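Zarkach Bench: Collecting Two-Arm Examples

Gallery page, last updated 29/11/2020
Maintained by Afiq Osman and Csaba Katona

The Zarkach bench is used to record examples of two-arm handling for the Balludari learning system. An operator drives both arms by hand control while joint positions, gripper commands and camera video are logged together. Each run through a task is saved as one example. The system is later trained on the saved set and tested on the same bench.

The current task group covers flat boards: sliding, turning, lining up edges and lifting from one side. Flat items are hard for a two-finger gripper when there is no gap underneath, so most of the operator's time goes into getting a finger to an edge. Gyula Vida wrote the task sheet in May and it has been revised 3 times.

Recording rules for this group:

Sessions run for 60 minutes, followed by a break of 10 minutes.
Start positions of the boards are changed after every run.
An example is kept if the operator reaches the end position without a reset. Slow examples are kept. Examples with a dropped board are marked and stored in a separate folder.
Both arms are logged for the full run, including the time when one of them is idle.
The colour of the work surface and the walls stays the same for the whole group.

Hernán Cuervo checks the logs at the end of each session. The usual fault is a time offset between the video and the joint data. Any run with an offset of more than 8 milliseconds is dropped from the set.

Flat board group, fixed camera view

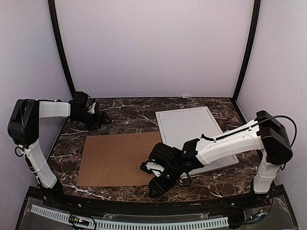

Brown board and white framed board on the marble-patterned surface. The right gripper is over the right end of the brown board; the left gripper is clear of it, with nothing in its fingers.

The fixed view loses part of a board whenever a forearm passes over it. Joint data covers the arm in those moments, but the board position has to be worked out from the edges still showing. Zoltán Magyar is labelling board corners by hand for the first batch, with hidden corners left blank.

Log format questions: Csaba Katona
Bench bookings: Afiq Osman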